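Rules for Robots in Other People's Bedrooms
Project report, Applied Automation II
Thảo Trịnh and Virgil Anghel, Rarnton Technical College

1. What we set out to do

The assignment was to write a code of practice for a robot working in a home and then see how much of it survived contact with a home. We picked the bedroom. Kitchens had been claimed by three other groups before we had found the sign-up sheet.

Our starting point was the Evon checklist, which the department uses for its bench work. It has 20 rules and was plainly written by someone whose robot had never met a blanket. Rule 6 asks for a "rigid, level, uncluttered work surface." Rule 14 asks that every workpiece be listed by part number. We spent an evening in March trying to assign a part number to a pillow and then began crossing things out.

We ended with 12 rules. Virgil would like it recorded that he wanted 11.

2. Where the old rules gave out

Most of the trouble came from soft things. A bench rule assumes that an object has edges and keeps them. On a bed, a blanket has folds, the folds move when the mattress does, and a sheet of paper stops being a rectangle once a gripper has closed on it. Crumpled paper in one hand and a picture book lying near the other is a perfectly ordinary bedroom situation, and the Evon checklist has no opinion on it at all.

We therefore sorted our rules by what the arm is near, where Evon sorts by what the arm is for. The supervisor called this "unorthodox," which we have chosen to take as praise. 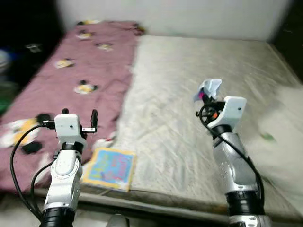 3. The rules we kept, and the ones we argued over

Held items. An arm holding something does not start a second task until it has put the first thing down. Thảo proposed this and Virgil objected that people carry two things all the time. Thảo replied that people also drop them.

Approach. Open the fingers before coming down over a flat object, and pause above it. The pause in our draft is 2 seconds. It feels like an age when you are standing there with your thumb on the stop button, and we got several complaints about it, all from Virgil.

Paper and print. Anything with writing or pictures on it counts as somebody's property until a person says otherwise. This includes receipts, and it includes drawings that look like trash to an engineer. A children's book gets the same treatment as a passport.

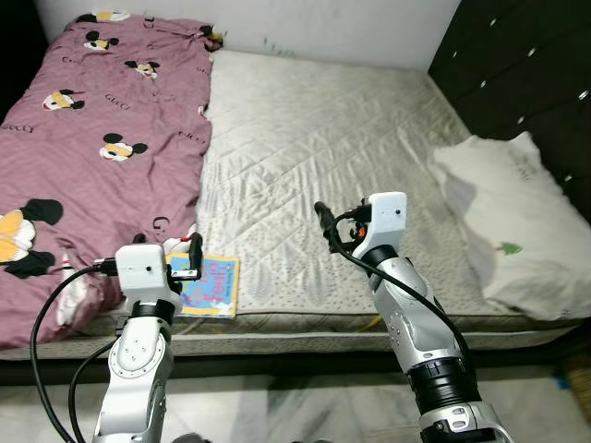
Fabric was the longest argument. Our first version said the arm must never pull cloth it can't see both ends of, and with that rule in force you can't make a bed, fold a blanket or do much besides admire the mattress. The version we submitted allows a slow pull, with a limit on force, and requires the arm to let go if anything on top of the cloth begins to slide.

Cables. Check the loops at full reach before every session. It was in the Evon list already and we left it exactly as it was, partly out of respect and partly because it was 1 a.m.

4. Comparing drafts

We swapped drafts with the Jevik group, who were doing hallways. They had 4 rules, one of which was "be sensible." We marked it as untestable. They marked our rule on pillows as "longer than the pillow." Both comments were fair, and the pillow rule is now one sentence.

Ung, the template we were told to format everything in, has a box for "hazard to operator" and a box for "hazard to equipment" but none for "hazard to a thing the owner is fond of." We added one by hand. It printed over the page number.

5. Still open

We have no good rule for when a task counts as finished. A bench job ends when the part is in the tray. A bedroom is tidy when the person who sleeps in it says so, and two people can look at the same blanket and disagree. Our draft says to stop and ask. Virgil thinks a robot that asks about every sock will be unplugged within a week, so rule 12 currently has a footnote, and the footnote is longer than rules 9 to 11 together.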